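Tags: food, fruit, tabletop

# Trekthorpe Fruit Peel Set

Notes on the banana part of the set, the rest has its own readme. Short version: fruit on a table, in different states of peeled. Made for the Honard snack prep pages, then got bigger.

## Whats in it

- 59 short clips, 60 seconds max each
- 6 kinds of fruit
- 2 table heights, low one is harder to work at
- labels: whole, part peeled, bare, peel only

"Part peeled" = some flesh showing and the peel still attached. Doesn't matter how far down it goes. If the peel is off and lying next to the fruit, use bare + peel only, two labels.

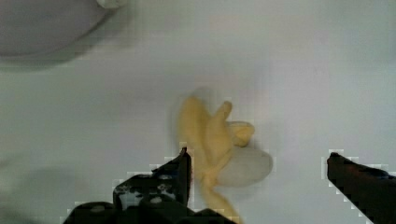

*Label: part peeled. Yellow flaps up, pale flesh to the right of them, white table.*

Flesh on a white tabletop is low contrast, go slow when you outline it. Peel is easy. Flaps that overlap count as one piece, dont split them. Stem end goes with the peel.

## Known problems

Citrus labels from April used the old Karras names (open / closed). Mostly converted. Check before you merge, a few "open" ones are realy bare.

Grapes are in the folder but not labeled. Skip them.

## Files

clips/, labels/, notes.txt. Loranon export is the same labels in one table, no clips.

Fixes welcome, put the clip name in the subject line.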